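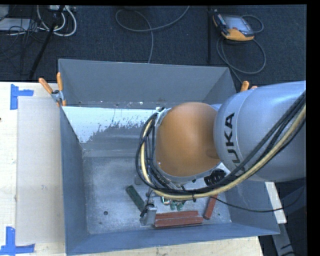

Open day talk, second slot – 20 mins incl. questions. Water on lectern. Slow down!!

Hello, thanks for coming out to Wollville. Who I am, what we do at Trasmont (one line, they've had the leaflet). Fire exits – Cillian does these, don't repeat.

Start with the question everyone asks at the door. Why is picking things out of a bin hard? Ask for hands. Who's got a toddler. A toddler does this without thinking, arm doesn't. Wait for laugh, move on if none.

Then the parts. Reds are long, greens are all sorts. Long ones lie flat and that's awkward, hardly anything to get hold of near the wall. Tilted ones – you can get at an end, but you might knock the neighbour. Bin walls get in the way of the wrist. Say "wrist", not "axis 5", Rattana's note from the rehearsal.

Cables. People always ask about the cables. They have to go where the arm goes, so there's slack, and the slack takes up room in the bin too. Good moment to point.

Clamps on the bin rim: if the bin shifts, every position is wrong. Story of the October demo at Dokis, bin moved a finger's width, arm went for thin air 6 times in a row in front of their MD. Keep it short, Kolbrún tells it better and she's in teh room.

Pendant – hand-held thing with the screen. Aiman will explain the stop button and let kids hold it AFTER the demo, arm powered down.

Demo itself. Stay behind the line. Aiman calls "moving" before every start. If it misses, let it miss, say what it tried to do. Do not promise 100 per cent, we had that with the Vieira visitors and never heard the end of it.

Questions likely:
– will it take jobs (be straight, don't waffle, mention Rónán moved from packing to setting up cells)
– cost (pass to Kolbrún)
– can it do eggs. No. Differnt gripper.

Close – tea is next door, next group waiting in corridor so please go out by the far side.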